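Utwood Community Help – Home & Garden – Outdoor furniture

Glass top wicker table, umbrellas and cleaning – what do I do with it all?

Asked by Berenice Ayala
Saturday, February 8, 2020

Hi all, quick one, typing this on my break so sorry for the mess.

I look after the outdoor area at our club, patio with a low concrete wall and lawn behind. We've got dark wicker tables with glass tops and the big navy umbrellas that go up through the middle. Bought the lot second hand when a cafe over in Tramport shut down. Mostly happy with it. Three problems tho.

First, the glass. Streaks no matter what. I wipe it, looks fine, sun comes round and it's all smears. Tried dish soap, tried window spray, tried newspaper like my mum does. Newspaper was the worst of them.

Second, the woven rim. Crumbs and chip salt and who knows what get down in the weave and stay there. Someone suggested the pressure washer. Is that going to wreck it? It's the plastic sort of wicker I think, not real cane, but I couldn't swear to it.

Third, umbrellas. We had one go over in January in a gust, pole and all. No one hurt, but the base is obviously too light. What weight do people use? And do you leave them up overnight or take them down every time? Our afternoon people never put them down, I come in and they're all standing there open.

Also people leave their drink bottles and empty packets on the tables, every single day. There's a bin by the gate. Would a small bin on the patio help or does it just bring the wasps?

Thanks in advance
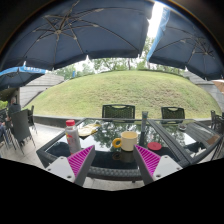

Can you leave a market umbrella up if it goes through a table?

Only while someone's out there with it. A table steadies the pole a bit, but a decent gust still gets under the canopy and then you've got the table moving as well. Wind it down and put a strap round it when the last person leaves.

3 answers – sorted by most helpful

Answer 1
Evander Semple
Marked helpful by 23 people

Did outdoor furniture for a caravan park for years so here goes.

Glass. You're using too much product. Bucket of warm water, a little white vinegar, no soap at all. Soap is what's leaving the smears, especially if there's already a build up from before. First time you do it you'll probably need to go over it twice to get the old stuff off. Then a window squeegee, cheap one is fine, pull it toward you and wipe the blade each pass. Dry the edges with a microfibre cloth. Do it early or when it's overcast, if the glass is hot the water dries before you get to it and you're back where you started.

If your glass lifts out, lift it out every couple of months. Two people, gloves on. You will not believe what lives under there. Check the little rubber pads while it's out, the ones the glass sits on. They go hard and drop off and then the glass rattles and chips. Ours were Orkby brand stick on ones, clear, any hardware place has something similar.

Wicker. Please don't pressure wash it. Even the synthetic stuff, a strong jet lifts the ends of the strands out and once one's unravelled the rest follows. Vacuum with the brush head first, dry, gets most of the crumbs. Then an old paintbrush or a soft nail brush and soapy water, go along the weave not across. Garden hose to rinse, gentle. To tell if it's real or not, look at a cut end underneath. Synthetic is the same colour all the way through, real cane is pale and fibrous in the middle. If it's real don't soak it, damp cloth only.

Loose ends – dab of clear outdoor glue, tuck under, peg it till it sets. Don't pull.

Umbrellas. Depends on the size of the canopy. Look up the maker's number if you can find one, second hand you mightn't. For the big ones I wouldn't go under 23 kilos even through a table, and more than that if it's free standing or your spot catches the wind. Fillable bases are ok but fill with sand, water leaks out over summer and you don't notice. Also do up the thumb screw on the base!! Half the ones I've seen go over had the screw hanging loose.

Close them every night. Check the canopy is dry first, or open it up again next morning so it can air, otherwise you get the black spots and they don't come out.

Answer 2
tan_and_tidy
Marked helpful by 8 people

Agree on vinegar. Disagree a bit on the squeegee, our tables have a bar across the glass and you can't get a clean pull so it just leaves a line at the bar. Two cloths works better for us – one wet one dry. Takes some 5 minutes a table.

Re bins. Yes put one on the patio but get one with a lid, swing or pedal. Open bin plus fizzy drink bottles = wasps, guaranteed. We put ours next to the door people leave by and it got used a lot more than the one at the gate ever did. Worth having a tub for recycling next to it too, most of what we pick up is bottles.

We also keep a cloth and a spray bottle out there. Some people wipe their own table, most don't. Costs nothing.

For umbrellas left up, we made whoever locks up do it, it's on the lock up sheet between lights and side gate. Asking the afternoon crowd nicely did nothing for a whole year.

Answer 3
guest

just get rid of the glass ones imo. we got slatted tables, hose them and walk away. umbrellas same story we have a fixed shade sail now

Comments on this question

Berenice Ayala: Thanks Evander, did one table with just vinegar and water this arvo and its miles better. Had to go over it 2 times like you said. Thumb screw on the one that fell was missing altogether so that explains that. Will look underneath for the cane thing tomorrow.

Evander Semple: Good stuff. Take the old base with you when you go for a screw, the threads are all different.

tan_and_tidy: what size hole is in your tables? ours had a plastic ring in the hole that cracked and the pole was knocking on the glass

Berenice Ayala: Havent measured. No ring on a couple of them now you mention it, will check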